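Cletgate Opens Its Winter Reading Season With Longer Hours, a Bigger Book Swap and Soup on the Stove

CLETGATE, 16/02/2014 – The Cletgate Public Library is delighted to announce that its winter reading season is open to everyone, library card or no library card, and that the doors will stay open later than they have in a good many years. Evening hours now run until 10 p.m. through the end of the season, with the upstairs reading room, the children's corner and the local history shelves all available right up to closing.

If you have lived in Cletgate for any length of time you will know that our winters are long and that there is only so much television a person can watch. The library has always been a fine place to sit out a snowy evening, and after the response to last November's trial run of late nights, when the reading room was so full that folding chairs had to be carried up from the basement, it seemed only right to make a proper season of it.

The book swap is back by the front windows, and it has grown. Neighbors brought in 478 books during the trial run, and 351 of them have already gone home with somebody new. The rules are the same as before – bring one, take one, and if you have nothing to bring, take one anyway and remember us when you clear out the attic. Mysteries and cookbooks go fastest. Westerns have been piling up, so if you or someone in your house is fond of a good cattle drive, please come and see us soon! We are also very short of picture books in readable shape, and would be grateful for any that your own children have outgrown. Encyclopedias, sadly, we cannot take.

New this season is the Goh Room, the former map storage room at the end of the upstairs hall. It has been repainted, given decent lamps and fitted out with armchairs from the old Gornudden Hotel, which kindly let us have them when its lobby was redone. The room is meant for quiet reading and nothing else, so phones should be off and conversations taken back out to the landing. Its window looks over the mill pond, and on a clear evening it is hard to think of a nicer seat in town.

Families will find plenty to do as well. Story hour for the under-fives has moved to the mornings, when little ones are generally in a better mood, and the read-aloud for older children is working its way through a long sea adventure a chapter or two at a time. Children may join partway through, and there is a summary pinned up by the door for anyone who has missed a few chapters and wants to know who is marooned and who is merely lost. Pajamas are welcome at the evening sessions, as are stuffed animals of any size.

Our neighbors in Gornudden, whose own branch is closed while its roof is being replaced, are especially invited. Gornudden cards work at our desk just as they do at home, and books borrowed there may be returned here without any fuss. The shuttle between the two towns stops in front of the post office, 3 minutes' walk from our side entrance, and the sidewalk in between is kept shoveled.

There will be soup, too. A pot goes on in the downstairs kitchen late in the afternoon and is ladled out until it is gone, with bread on the side and a jar on the counter for those who would like to chip in. We do ask that bowls stay downstairs, as the carpets in the reading room are older than most of the staff and have been through quite enough.

Evening talks will be held in the downstairs meeting room throughout the season, on subjects from beekeeping and old railroad lines to the workshops of today. Talks are free, seats are first come, first served, and the full list is posted at the front desk and on the bulletin board outside the bakery. Drondex, which has supported the library's programs in the past, is helping to cover the cost of heating and lighting for the extra hours, and we thank them warmly for it.

No sign-up is needed for any part of the season. The front steps can be slick after dark, so please use the handrail, or come around to the side entrance, where there is a ramp and a bell. Large-print titles and audiobooks can be set aside in advance by asking at the desk.

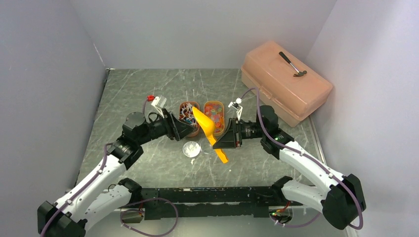 Two robotic arms over a marbled tabletop.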